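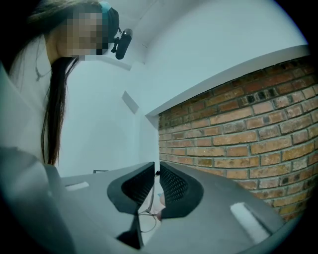

Sarnent wants you to believe its new hand-held gripper looks after itself. The people who look after it in Tromville would like a word.

The company has put 44 of the grippers into its training rooms, where staff hold them, do ordinary chores and record the movements for later use on robot arms. According to Sarnent, setup takes two minutes: switch on, close the fingers, open them, start work. Weronika Sobczak keeps the repair log and has yet to see it done that fast.

"Two minutes if the last person left it the way they should have," she said. "I usually allow 15."

Most of her extra time goes on the fingers. If one sits slightly higher than the other, small things twist as they are picked up, and the recording is no good to anyone. The software is supposed to catch this. Sobczak says it passed three crooked pairs in March, and she now checks every pair by eye, closing them slowly on a strip of paper and pulling to feel whether it drags evenly.

Then there are the pads, which Sarnent rates for 600 hours. The company did not say what kind of work that figure was based on. Farzana Bhuiyan, who orders the spares, said pads used for kitchen tasks are coming back shiny well before then. She has started writing the date on the back of each one in marker.

Cables get less attention in the manual than they deserve. There is a single paragraph on them, and it tells users to "avoid strain." The Tromville crew leaves a bit of slack, turns the gripper through its full range by hand and looks for anything that snags before the first recording of the day.

Sarnent says an update due this spring will measure finger alignment automatically and warn the user when pads need changing. A similar promise came with the last update, and the paper strip is still in Sobczak's drawer.

Replacement pads are sold in pairs. The company would not give a price for training rooms outside its own program.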